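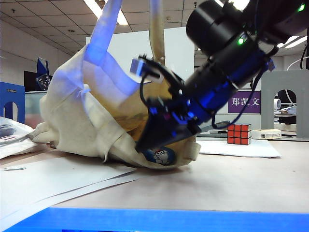 Tote écru couché sur la table, anses relevées, doublure visible à l'ouverture.

Forum > Bagagerie et petite maroquinerie > Sacs souples
Sujet : Tote en toile doublée qui s'affaisse, reprise de la structure

biais_replie
Bonjour,
Sac en toile écrue, doublure entre le camel et le moutarde, modèle Plorley acheté en novembre. Aucun fond rigide, aucun entoilage. Dès qu'il est vide ou peu chargé, il se couche et l'ouverture se referme en plis. Pour sortir quoi que ce soit, il faut écarter la toile d'une main et chercher de l'autre.
Usage : documents A4, clavier compact, batterie externe, un Rubik's cube. Charge maximale constatée : 4 kg.
Je voudrais qu'il tienne debout sans le transformer en cabas de supermarché. Options envisagées : fond amovible, ou entoilage thermocollant entre toile et doublure. Avis ?

point_arriere
Fond amovible. L'entoilage thermocollant suppose d'ouvrir la doublure, de presser à plat et de refermer proprement sous la parementure. Sur une toile déjà froissée, les plis restent pris sous la colle si on n'a pas repassé à fond avant. Un fond se retire au lavage et se refait en dix minutes.

surjet_ouest
Pas d'accord. Un fond rigide tient le fond, pas les parois. L'affaissement décrit vient du haut : anses longues, bord d'ouverture sans renfort. Avec un fond seul, les côtés retomberont vers l'intérieur et le problème d'accès sera le même. Il faut traiter le bord supérieur.

biais_replie
Quel renfort pour le bord ? Je n'ai pas envie d'une fermeture métallique.

surjet_ouest
Sangle coton ou gros-grain, cousu à l'intérieur sur tout le pourtour, à 2 mm du bord. Deux lignes de piqûre. Aiguille jean, point long. Le Tulter en sergé se trouve en mercerie au mètre et ne rétrécit presque pas. Laver la sangle avant la pose quand même.
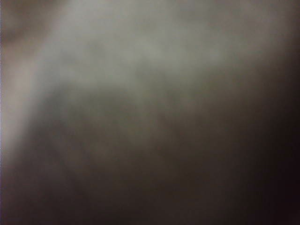
Prévoir aussi une surépaisseur au niveau des anses. C'est là que la machine cale : toile, rempli, anse, doublure, plus la sangle. Aplatir au maillet, puis piquer au volant à main sur les derniers centimètres. Si l'anse est déjà fixée par un carré croisé, arrêter la sangle de chaque côté au lieu de passer dessus.

point_arriere
On est d'accord sur le bord, à condition que la toile soit légère. Quel grammage ? Sur de la toile lourde, la sangle fait gondoler l'ouverture et on n'y gagne rien.

biais_replie
Pas indiqué sur l'étiquette. J'ai pesé le sac vide, mais la doublure fausse le calcul. Au toucher, moins raide que mon Brakell, qui tient debout seul.
Autre point : il y a un rond bleu avec un petit personnage blanc à l'ouverture. Je préfère le garder visible. La sangle passerait-elle dessus ?

surjet_ouest
Mesurer la distance entre le bord et le haut du rond. Si elle dépasse la largeur de la sangle, aucun conflit. Sinon, prendre plus étroit. Ne pas piquer au travers.

fil_poisse
Je fais des réparations de sacs depuis 9 ans. Les deux solutions fonctionnent, mais dans cet ordre : fond d'abord, essai pendant une semaine avec la charge habituelle, sangle ensuite si nécessaire. Le fond coûte peu et ne laisse pas de trous d'aiguille. Polypropylène alvéolaire, angles arrondis, coupé 5 mm plus petit que le fond sur chaque côté, glissé dans une housse en coton. Pas de carton, il se déforme à la première humidité.
Les feuilles A4 en vrac abîment moins la tenue du sac si elles sont dans une chemise à rabats. Elle sert de paroi. Clavier contre la chemise, le reste devant.

point_arriere
La chemise comme paroi, oui, tant qu'elle est dedans. Le jour où les papiers sortent, il se recouche.

fil_poisse
Exact. D'où l'essai.

biais_replie
Je pars sur le fond. Plaque commandée chez Liao, livraison en point relais. Je garde le gros-grain pour plus tard, j'en ai plus de 2 m en stock mais en marine, ce qui n'ira pas avec la doublure.

surjet_ouest
À l'intérieur du bord, le marine se verra dès que le sac est ouvert. Écru ou camel. Et donne les dimensions du fond quand tu l'auras coupé, j'ai le même modèle à reprendre.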